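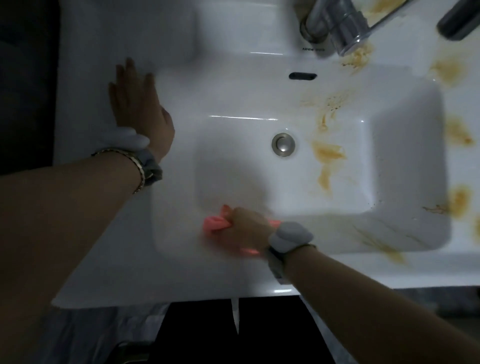

White ceramic basin, pink cloth on the front wall.

Dull patch in ceramic basin, limescale or worn glaze?
Posted 13 June 2025 by girow_flat2

The basin is ceramic, rectangular, with a pop-up drain. There is a stained band under the faucet that stays rough after washing. Durkstead water is hard, 43 on the utility's sheet, no unit given. I have used dish soap and baking soda paste. No change. Is this scale, or is the glaze gone?

tapwasher1641
Put a few drops of white vinegar on it. If it fizzes, it's scale. Soak a paper towel in vinegar, lay it on the band for 20 minutes, rinse, repeat. Keep it off the drain finish.

Buschmann_fan
Skip vinegar. Use a fine scouring powder and be done in one pass.

tapwasher1641
Powder is how glaze gets dull in the first place. Acid dissolves carbonate and leaves fired glaze alone at that strength.

Buschmann_fan
Depends on the powder. I have used the same one for three years on an Ulta basin and it still reflects the light fixture.

ohm_and_drip
Both of you are assuming carbonate. If it doesn't fizz it could be silicate, and household vinegar won't touch that. Dry the band fully and run a fingernail across it. A raised edge means deposit. A flat matte surface with no edge means wear, and no cleaner brings that back.

girow_flat2
Slight fizz, and there is a raised edge at the left end. Two soaks done. The left half is smooth now, the right half is the same as before.

ohm_and_drip
Keep going on the right half before you try powder.

Buschmann_fan
Still say powder.

Last updated: September
This site uses cookies. By continuing to browse you accept our cookie policy.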